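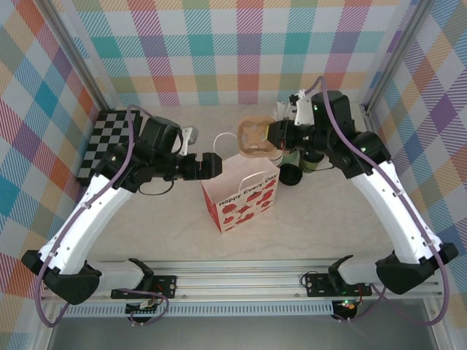
Two-armed workcell with plaid wall coverings, seen from above.

Progress Report to the Brotinari Fund
Opoku Grounds Low-Input Turf Project
Prepared by Skiltirura Grounds Services
25 Mar 2026

Status

The project is on schedule for equipment and plot preparation and behind schedule for soil work. Spending is within the approved budget. One change to the mowing plan is proposed below and needs a written answer from the Fund before the first full cut of the season.

Plots

The Opoku site is divided into 36 plots of equal size. Of these, 12 are cut short under the existing maintenance schedule and serve as the control group. The remaining plots were overseeded with fine fescue in October and will be cut at a higher setting and at longer intervals. Plot corners are marked with buried steel pins, which can be found with a metal detector if the surface stakes are lost. Several surface stakes on the north side were lifted by frost and have been reset against the pins.

Germination on the overseeded plots was uneven. Plots on the upper bank filled in before the ground froze. Plots along the lower path, where the soil is compacted and drains poorly, showed thin cover at the last inspection. Bare patches have been mapped by plot number and will be spot-seeded once soil temperatures allow. Seed for this work is in dry storage on site and no further purchase is needed.

Soil work

Core aeration was planned for the fall and was not completed. The ground on the lower plots was too wet to carry the machine without rutting. Aeration has been moved to spring for those plots only. This means the lower plots will receive aeration and spot-seeding in the same period, and any difference between them and the upper plots can't be assigned to one treatment alone. The results tables will show upper and lower plots separately.

Soil samples were taken before overseeding. The pH on all plots was within the range accepted for fescue, so the lime application in the original plan has been dropped. The amount set aside for lime remains unspent and is carried forward under materials.

Equipment

The 5 Brondeo battery walk-behind mowers approved in the equipment budget have been delivered, assembled and logged. Each was run on a level test strip outside the plots, and the cutting height was measured at the deck with a gauge block. On 2 of the mowers the rear height adjuster sat one notch low compared with the front. Both were corrected by resetting the linkage, and the deck was level on a second measurement. The check will be repeated monthly during the season, since a low rear deck would scalp the overseeded plots and spoil the height comparison.

Batteries are numbered and assigned to mowers. They were stored indoors over the winter at partial charge. Charging takes place in the tool building on a dedicated circuit, which was inspected before use. Blades were sharpened and balanced, and a spare set is held for each machine.

The gas mowers used on the control plots had their oil, air filters and spark plugs replaced. Fuel will be measured by container weight before and after each cut. Battery energy will be read from a meter at the charging outlet, so charger losses are included in the figures.

Proposed change to the mowing plan

The approved plan calls for cutting the overseeded plots on fixed dates. We propose to cut by grass height instead, with a fixed upper limit on the interval between cuts. Fixed dates would require cutting the thin lower plots before the new grass is well rooted. Height would be taken with a rising plate meter at set points in each plot and entered in the mowing log on the same day. Control plots would stay on the existing schedule. The change has no effect on cost.

Records

The mowing log has been revised to include start and stop times, operator hours, cutting height, ground condition and clippings method. Clippings will be left in place on all plots except where clumping would smother seedlings. Any removal will be noted by plot.

Open items

Spring aeration, lower plots: waiting on ground conditions.
Spot-seeding, lower plots: follows aeration.
Drainage repair beside the lower path: quote received, not funded under this grant, to be paid by the site owner.
Irrigation meter: installed, first reading to be taken when the water is turned on.
Mowing plan change: waiting on the Fund's answer.

The next report will include the first fuel and energy readings and cover scores for every plot.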